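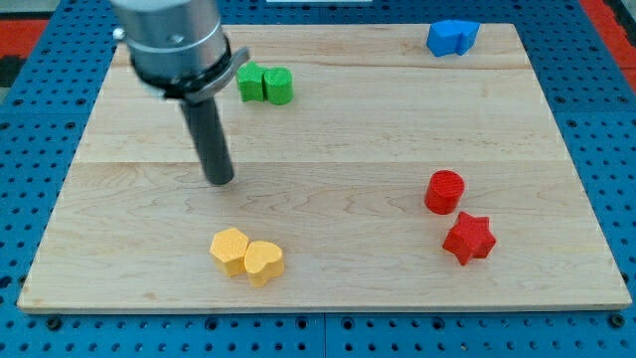 Saimi Ojala says her first 200 runs were worthless, and she would like other people to stop making the same 200. She had put the blocks down in the same spots every time, so the arm learned the spots and ignored the blocks. Slide the board over by the width of a thumb and it pinched air.

I believe her, and I wish more of the people selling home arm kits did too. The Kesier leaflet says to "collect plenty of examples" and leaves it there. Plenty of what? What follows is bench advice for anyone teaching an arm to sort or push small shapes at home. I'm still not convinced it beats doing the job by hand.

Move things between runs. Push the blocks around with your palm and leave them where they stop. If you set them out neatly you will set them out the same way, whatever you tell yourself.

Leave some pairs touching. Two shapes jammed together are harder than two shapes apart, and most home collections have hardly any of them.

Mix up color and shape. If star always means red in your runs, you won't know which one the arm is going by. Ask for "the star" in some runs and "the red one" in others, and keep another red block on the board when you do.

Write the instruction down before you start the run. People who write it afterward describe what the arm did, and then every run looks like a success.

Keep the bad runs, in their own folder. The Wuser forum will tell you to delete them. I'd want to look at them before I believed any score.

Wipe the board with a dry cloth. Paint dust builds up and the blocks slide differently by evening than they did at 9 a.m. Same goes for the lamp: pick a few positions for it and use them all.

Stop when you're bored. Bored people make short, lazy pushes, and the arm will copy those too.

As for the Pakolell add-on that promises to "fill in" missing examples, I tried it in April. It gave me more of what I already had. Test on a layout you never recorded, with the board turned, and do it before you buy anything else.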